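How to judge whether a two-armed robot can take on a small bench job

Last updated October 2025

People ask us whether a robot can do the dull jobs yet: plugging in leads, wiping a board, sorting the odds and ends left on a bench. The short reply is that some can be done some of the time. This page sets out how we decide, at Trudden, whether a job is worth trying on a pair of low-cost arms. It is written for small workshops and for anyone at home with a spare table and some patience.

You will need

A fixed work surface with an arm at each side
The real objects from the job, or close copies
A stopwatch, a notebook and a pen
A person who already does the job by hand

Step 1. Write the job down as a person does it

Ask the person to do the job slowly while you write. Keep each line to one movement: pick up, turn, push, let go. Afaf Akl wrote up network lead fitting for us and got 22 lines out of something she had called "just plugging it in". Most of the extra lines were small corrections, such as feeling for the edge of a port or turning the plug over.

If the list has a line that says "feel for" or "until it clicks", mark it. Those lines are the hard ones for a machine without a good sense of touch.

Step 2. Sort the lines into easy, fair and hard

Easy: picking up a light, stiff object that always starts in the same place.
Fair: picking up the same object from anywhere on the table, or wiping a flat surface.
Hard: anything with a cable, cloth, bag or tight fit.

A job with one hard line may be worth a try. With four or more, leave it to a person for now and look again in a year.

Step 3. Set up the bench

Fix down whatever would be fixed down in real use. Leave free whatever a person would pick up or push about. Check that both arms can get to every place named in your list, and that they can do so without meeting in the middle. Run the arms' own cables so that they have slack at full reach.

Network switch on its board, and a small panel for the arms to reach:
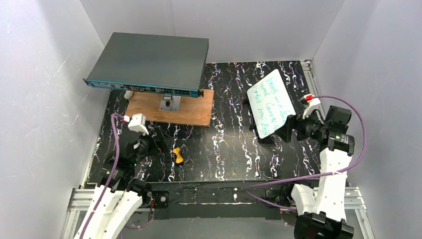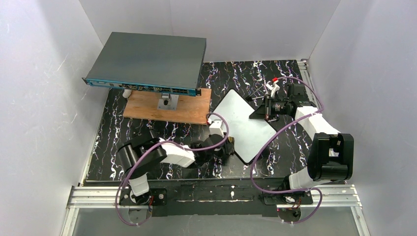 Step 4. Drive the arms by hand first

Before any training, have a person work the arms by remote control and try the whole job. If a person can't do it through the grippers, a trained program is unlikely to manage it either. Change the fingertips, the height of the work or the job itself, then try again.

Vinh Huỳnh took 400 seconds over his first complete attempt at fitting one lead. Do not be put off by a figure like that. The second day is usually much quicker.

Step 5. Record, train and test

Record good attempts only, but include those where the operator missed and then put it right. We collected some 800 for lead fitting and far fewer for wiping. Move the loose objects a little between attempts.

When you test, write down three things each time: whether the job was finished, how long it took, and whether anyone had to step in. Count a run as failed if a hand went into the work area, even for a moment. Amerley Korletey keeps our test book and is strict on this point.

Step 6. Compare with the person

Put the two sets of times side by side. A slow machine can still be useful if it runs overnight without help. One that needs somebody standing next to it saves no labour.

Our present view

Wiping and simple tidying are close to being useful on a bench like ours. Fitting leads is still quicker by hand, and we would not leave the arms alone with it. Folding cloth we have put off until June.

Notes on your own tests can be sent to Hường Trịnh at Trudden. Please include the list from Step 1.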